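Resealing a stone countertop, second attempt
Posted 7 December 2020 by Emiliano Llorente

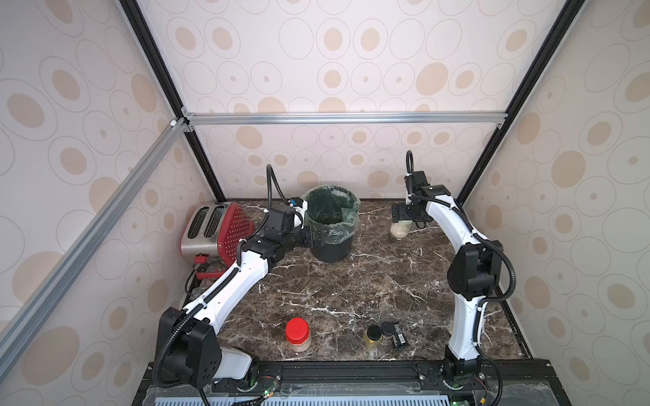 Dark brown marble with white veining.

The first attempt, two winters ago, failed in the usual way. I put the sealer on too thick, left it too long, and spent an evening scrubbing off a haze that looked like dried soap. These are my notes on doing it with more care.

Marble is mostly calcite, and calcite reacts with acid. A sealer does not change that. It fills the pores near the surface and slows down oil and coffee, but a lemon will still leave a dull mark on a polished top. Those marks are etching, and they need polishing powder. Sealing over them fixes nothing.

Test before buying anything. I put a spoonful of water on the stone and timed it. On my kitchen counter the patch went dark after 13 minutes, which I take as borderline. The strip behind the sink went dark in under four. The windowsill, same stone and same age, showed nothing after half an hour, so I left it alone.

Cleaning took longer than sealing. I used a neutral stone cleaner, rinsed twice, and went over the area near the stove with acetone on a white rag. Then I let everything dry overnight – 18 hours in my case, with the heat on.

For the sealer I compared a solvent product from Nilarex and a water-based one from Mirkov. I chose the Mirkov on account of the smell. One coat used about 165 ml. Work in sections you can reach without leaning, wipe on a thin film, wait eight minutes, and buff dry with a clean cloth. Do not let any of it dry on the surface. If it does, a little fresh sealer softens the residue and you can wipe again.

Second coat after two hours, same method. The strip behind the sink got a third.

I repeated the water test three days later. The counter held past half an hour. Behind the sink it held for 22 minutes, and I will check that part again in the spring.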